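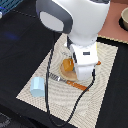
How close could visitors get to the arms at the open day?

Right up to the tape on the floor, which put most of us an arm's length from the edge of the table, and closer if you asked one of the operators first.

Right, open day report, typed up on the train so forgive the state of it.

The Provura workshop opened its doors in May, first time they've let the public past the front desk. Doors at 10 in the morning, queue already down the ramp when our lot arrived. 183 people through by closing according to the clicker on the door. They'd catered for a lot fewer. Sausage rolls gone by eleven.

Two rooms. Big one at the back was the Moltel line, which is the packing stuff, all behind glass, very fast and very loud. Impressive for five minutes and then you've seen it. Kids loved it. The small room was the one to queue for. Table settings. An arm over a table, a placemat, a fork, bits and pieces to pick up and put down, and the operators standing right there happy to talk while they worked.

The table job sounds like nothing. Put things on a mat, take them off again. But forks are horrible, apparently. Thin, shiny, lie flat, nothing to get hold of. The operator I got talking to said she'd take a whole day of blocks over an hour of cutlery. Chunky handles help a lot. The orange one on the fork was chosen because it's fatter than the metal end and doesn't throw the light back.

Things I scribbled down, no particular order:

The placemat is on an angle on purpose. They shift it between runs so the arm can't get away with going to the same spot every time. Same goes for the fork. A bloke behind me kept wanting to straighten it, and I have to say so did I.

The wavy pattern on the mat causes more grief than you'd think. Plain mats were easier, so they stopped using plain mats.

Flat round things are nearly as bad as forks. Stacking something on top of a flat round thing is the one they were proudest of, and also the one that went wrong the most while we watched. Big groan from the room each time. Then a cheer when it came good.

It's slow. Slower than the videos. They told us up front that most clips you see online are sped up and they weren't going to do that to us. Good on them.

There is a big red button and yes, somebody's kid asked to press it, and yes, they were allowed. Everything stopped. Best moment of the day for about half the room I reckon.

Lunchtime talk was on Entili, the software side. Went over my head from the second slide on but the gist is that they save every run, good and bad, and the bad ones are worth keeping. The target is 2000 runs on the table task before they move on to anything with a cupboard door in it. Someone asked what happens after cupboards and the speaker just laughed and said drawers.

Question time went long. Most of it was about jobs, fair enough. The answer was that the table work is years off being any use in a real kitchen and that the packing line is a different story, which was a straighter answer than I expected. One woman asked if it could set the table for a left hander. They didn't know! They wrote it down.

A couple of grumbles. Parking was hopeless, 3 spaces for visitors and one of those had a skip in it. The small room gets stuffy with the door shut. And the sign for the toilets points at the loading dock, we lost a few members that way. No seats in the small room either, so if you need one ring ahead and they'll sort a stool out, they were very nice about it.

The soldering corner run by Stemus was good value for the younger ones. Every kid who finished a badge got to take it home. Ours had 2 goes becuase the first one came out with the light in backwards, colour wrong too, wouldn't swap it for the world.

They're talking about doing it again, smaller groups next time and booked slots for the table room so people aren't craning over each other. I'd go for the slot before lunch. The operators were fresher and there was more room to lean in and ask things. By mid afternoon you were looking at the backs of heads.

If you want your name on the list for the next one, tell whoever's on the desk at the clubroom or put it on the sheet by the kettle. Closed shoes, they do check. Members who still owe for the bus, the tin is in the usual spot.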